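# Giving your old recipe posts a second life

If you've been blogging about food for a few years, you have a pile of old posts that could be doing so much more. I started going through mine in April and I've had the best time with it! Some of those early recipes are still things I cook every week, but the posts themselves were a mess — no serving sizes, butter measured in "a good knob", and an intro about the weather in Hutimbridge that went on longer than the method.

My archive had 79 recipes in it when I began. Please don't try to do yours all at once. I set myself two a week and it has been a pleasure the whole way.

## Pick where to start

Open your stats and look at which older posts still get visitors. Sort by the last year, not all time, so that one lucky week way back doesn't throw you off. Then add a few favourites of your own that never found their readers. I keep the list in a spreadsheet with these columns:

- Post title and link
- Date of last update
- What's wrong with it
- Cooked again? (yes/no)
- Done

I called my sheet Osis after my grandmother's cat, and yes, it does make me more likely to open it.

## Cook it again

Really do this one! Print the recipe exactly as it stands, take it into the kitchen with a pen and follow it like a stranger would. Every time you reach for something that isn't on the ingredients list, write it down. Every time you do something from memory, write that down too.

My lemon and yoghurt loaf said to bake for 20 minutes. It needs closer to double that, and a lovely reader named Casimiro Campos had told me so in the comments ages ago. I'd thanked him and never changed the recipe (sorry, Casimiro, it's fixed now).

Weigh everything as you go. If your old recipes are all in cups, put grams beside them and leave the cups there for the people who love them. And if you're writing for readers in more than one country, remember that an Australian tablespoon is 20 mL and most others are 15 mL. That caught me out with baking powder more than once.

## Rewrite from the top

1. Keep the web address the same. Change the title if you like, but leave the link alone or you'll break every bookmark anyone ever made.
2. Cut the intro down to what a cook would want: what it tastes like, when you'd make it, anything that has to be done the night before.
3. List ingredients in the order they're used.
4. Give each step one job. If a step has three "then"s in it, split it.
5. Say what done looks like. "Golden at the edges and springy in the middle" is so much more useful than a time on its own.
6. Add storage notes. People ask about freezing more than anything else.

Read the finished thing aloud. I read mine to Morris, my very patient greyhound, and I always find a sentence that has lost its verb.

## Check the links and the comments

Click every link in the post. Shops close, other bloggers move house, and my own page about the Drirkesness winter market was pointing at nothing at all. Swap in a newer link or take the old one out.

Then scroll through the comments, which is my favourite part. The good questions belong up in the recipe itself. If somebody asked whether they could use plain flour, answer it in the notes where the next person will see it.

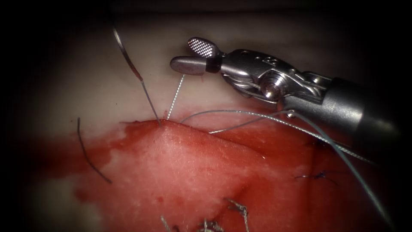
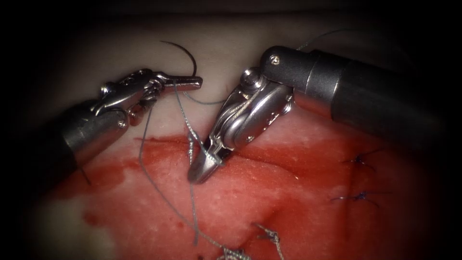

## Tell people it's new

Put a line at the top saying what has changed, something like "Updated with weights and a longer baking time". Regular readers appreciate it, especially if they've got the old version stuck to the fridge. If your blog software lets you choose between the original date and the updated one, show both.

Share it just as you would a fresh post. I send mine out in the newsletter under a heading of "Back in the oven", and around 8 people usually write back to say they'd forgotten about that recipe. A few send me their own versions — last time it was the lemon loaf with passionfruit icing, and I'm making that one this weekend.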